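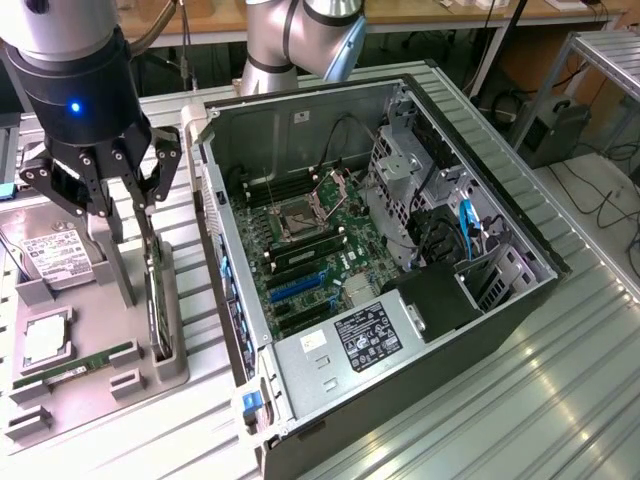

Page 2 of 14

Ticket: Cell stops with "part not present" while holding the part
Opened by: Brândușa Filip, Cuvville bench
Assigned to: Cosimo Santoro
Product: Kudix teardown cell, two arms, Leone sequencer
Priority: High (was Medium, see below)
Status: Open, workaround in place

Continued from page 1

Filip, entry 5
Cosimo, I did everything on your list. I restarted the sequencer. I restarted the controller. I restarted the sequencer again in case it had felt left out. Same result: the left arm goes to the tray, closes on a memory module, lifts it, and then Leone announces that there is no memory module and stops the cell. The arm then stands there holding the thing that doesn't exist until one of us goes in and takes it away.

It does not do this with the hard drive. It does not do this with the CPU. Only memory, and only from the upright holder. The module that lies flat gets picked without complaint.

Santoro, entry 6
Thanks, that helps. A few things to check:

1. What closing width does Leone report at the moment it stops? It's in the event log under grip result.
2. Are the finger pads the ones that shipped with the cell?
3. Has anyone edited the part table?

Please answer 3 even if the answer is no. Especially if the answer is no.

Filip, entry 7
1. Zero. It says zero every time. There is a module between the fingers and it says zero.
2. No, we swapped pads in December. The old ones had gone shiny. The new ones are the Ikumau soft pads you people recommended.
3. No.

Santoro, entry 8
The soft pads squash. A memory module held across its thin side is about the thinnest part in your table, so with soft pads the fingers can travel nearly all the way shut and the sequencer reads that as an empty hand. When the module lies flat the arm takes it by its long edges, the fingers stay well apart, and everyone is happy. That would match what you see.

Did you run the zero routine after changing pads? It closes the gripper on nothing and saves that as the new "empty" value.

Filip, entry 9
We ran it. I have the printout. It is taped to the cabinet with the other printouts.

Santoro, entry 10
Could you read me the last line of the printout?

Filip, entry 11
"Zero not saved. Confirm to save."

I would like it noted that this line is in the smallest type on the sheet and that the line above it says ZERO COMPLETE in capitals.

Santoro, entry 12
Noted. I have also raised it with the people who write the sheet. Please run the routine again and press confirm when it asks. Power to the arms on, gripper empty, gate closed, speed at 50 percent or less. Then give me a batch of upright picks and tell me how many stops you get.

Filip, entry 13
Ran it, confirmed it, photographed myself confirming it. Then 100 upright picks, no case on the bench, tray to tray only.

False stops: 2. Before today it was nearly every one, so I was feeling generous toward you.

Then I put a tower back on the bench and ran a real job, and this is why the priority has changed. The left arm picked the upright module and Leone called a false stop over the tray. Fine, we know that one. But the right arm did not stop. It carried on with its own next move, down toward the open socket, with the bracket up and all those little contacts looking at the ceiling. I hit the red button. It had not touched anything. I have since had a coffee and a look at the board with a magnifier, and the contacts are straight.

I had assumed that "cell stop" stopped the cell.

Santoro, entry 14
You were right to hit it, and please leave the cell in manual for now. No automatic jobs with both arms until we close this.

What you saw is a setting, and a bad one. A grip fault is handled per arm unless the two arms are linked in the job file. If they aren't linked, the faulted arm holds and the other one finishes its move. The screen says "cell stop" either way. I have no defense for the wording.

Your red button and the gate switch are on a separate circuit and cut both arms regardless. Please test both anyway before your next run and write the result here.

Can you open the job file and look for "link on fault"?

Filip, entry 15
Red button: both arms dead. Gate: both arms dead. Good.

Link on fault: off. In every job file. I didn't turn it off, and before you ask, neither did anyone else here. The file dates are older than our login accounts.

Santoro, entry 16
I wasn't going to ask. Off is how the cell shipped, which I've now confirmed on the cell we have here. Please do the following:

Turn link on fault ON in each job file and save.
Pull the modules out of the upright holder and lay them flat in the tray.
Move "open socket bracket" to the end of the job, so the socket isn't sitting bare while the memory work goes on.
Force a fault on the left arm by running a pick from an empty pocket, right arm moving in clear air, no tower on the bench. Both should hold.

Filip, entry 17
All done. Forced the fault from both sides for good measure. Left faults, right holds. Right faults, left holds. They're finally speaking to each other.

The bracket step moved without any trouble. I'd like to keep it at the end for good.

Still open from my side: the last false stops on upright picks, and the words "cell stop."

Santoro, entry 18
Agreed on both. For the false stops I'm sending a set of firm pads, same Ikumau mount. Run the zero routine when they go on. Press confirm.

Next entry on page 3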